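Ponia sim: policy success drops when background/lighting randomization is on
Status: open
Component: Ciltance renderer, eval scripts
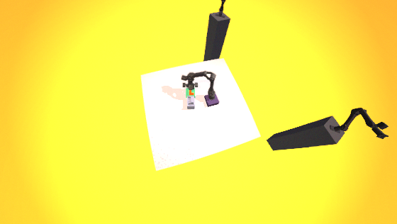 Repro: stock pick task, one arm, green block plus the orange L piece, randomization set to high. Same checkpoint as the November runs. With plain background the policy is fine, with the yellow one it hovers and closes early. Seed 1078 is the worst so use that one.

Tried so far

Turned off shadows only. Better but not fixed. The pinkish shadow on the white platform seems to matter, policy drifts left toward it.

Swapped yellow for gray, kept the shadows. Also better. So it's both, or they interact, can't tell yet.

Retrained with 5 backgrounds instead of 2. Small gain on grasp, nothing on placement. Checked the loss curves, they look normal.

Action noise at eval set to zero. No change.

Neighbor arms: was wondering if the extra robots and the dark pillars get into the policy camera. Masked them out, reran 3 seeds, numbers identical. Ruling that out.

Update, 4 pm
Found something. Ciltance applies the color jitter after the crop at train time and before the crop at eval. So a strong background shifts the whole crop at eval and teh policy never saw that. Would explain why gray hurts less. Doesn't explain the early close.

Patched the eval script on the Jesar branch, order now matches training. Rerunning seed 1078 first, then the other two.

Still to do
- full eval with matched order, shadows on and off seperately
- log gripper command per step, want to see where the close fires
- check if the speckle near the platform corner is render noise, bump samples per pixel and compare
- Jabłońska baseline went through the same eval script, so those results need a rerun too. Don't put the old table in the draft

Leaving open until the shadow-only run is in.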